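Home cooking forum > European kitchens > Soups and stews

Topic: Caldo verde, do you blend the potato or leave it in pieces?

seixas_kitchen
Hello to all. I am living in Ohio now and I want to cook caldo verde for my colleagues on Friday, for 25 people. My grandmother made it always with the potato completely smooth, and the kale cut as thin as grass. But in three recipes which I found in English, the potato stays in cubes and the sausage is boiled together with everything from the beginning. Is this a regional way which I don't know, or is it simply another soup? I also would like to ask about quantity, as I have never cooked it for more than eight persons.

Heidrun Thaler
I am not Portuguese, but I learned this soup from a neighbor in Braga and I make it every winter. The potato must be smooth. If you leave cubes, it is a potato soup with kale, which can be very tasty, but I would give it a different name. Onion, garlic and potato are boiled in water with a little olive oil, then blended, then the kale goes in for a few minutes only.

molura58
I disagree a little. In my mother's house the potato was crushed with a fork directly in the pot, and there were always some lumps. She did not own a blender until I was in high school. Was she cooking a different soup for all these years? I don't think so.

Heidrun Thaler
Crushed is fine. I was speaking about cubes. Crushed potato still makes the broth thick, and cubes do not.

molura58
Then we agree more than I thought. But please don't tell people to use only water. A light chicken broth makes it much better.

Heidrun Thaler
With that I cannot agree. The chicken covers the taste of the kale. With good olive oil and enough salt, water is sufficient.

wbastos
Wellington Bastos here, from Minas Gerais. In Brazil we also eat caldo verde, mostly in June at the parties, and at our house the sausage is fried first and its fat goes into the soup. I know that this makes some Portuguese cooks unhappy. We also put more garlic. For the original question: the sausage boiled from the beginning gives a strong red color to the soup and then it is not so green anymore. I would boil it separately, or fry it, and put two or three slices in each bowl.

seixas_kitchen
Thank you, this is already very helpful. So, smooth potato and sausage at the end. What kind of kale should I buy? In my supermarket there is only the curly one, already cut in a bag, with the thick stems inside.

pot_and_lid
Buy collard greens instead! They are in nearly every American supermarket and they are much closer to couve galega than the curly kale is. Take out the stem, put the leaves one on top of another, roll them very tight like a cigar and cut as thin as you can. I did this for a church dinner last year and it took me the whole evening, so ask somebody to help you.

molura58
Yes to collards. The curly kale stays hard and a bit bitter. If you have only curly, cook it a few minutes longer.

Heidrun Thaler
Not too much longer, or it becomes brown. Keep the lid off the pot after the greens are in.

seixas_kitchen
I will look for collards. And how much potato for 25? I calculated 24 medium potatoes but I am afraid that it is too thick.

wbastos
If it is a first course, I would say 24 is a good number. Start with less water than you believe you need, blend, and then make it thinner with hot water until it falls easily from the spoon. It becomes thicker when it stands. If you carry it to work, bring the base and the cut greens separately and put them together there, if they have a stove.

seixas_kitchen
There is a stove, a small one with two places. I will take two pots. And the cornbread, must it be made the same day?

pot_and_lid
Broa is better the day after, in my opinion. It cuts without breaking.

Heidrun Thaler
Here I agree completely. Bake it Thursday night and keep it in a cloth, not in plastic.

molura58
My mother would say the same day, still warm. But she lived next to the bakery, so she had it easy.

seixas_kitchen
Then I will bake it the night before, as I will have no time in the morning. I tried a small pot this evening with collards and water only, and after that a cup with broth. I must say I liked the one with water more, sorry molura58. The leaves I must still learn to cut thinner. I will write again after the lunch and tell you if something was left in the pots.
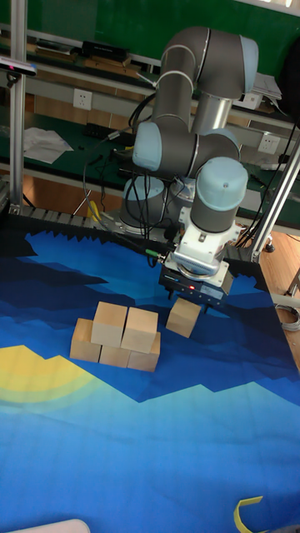
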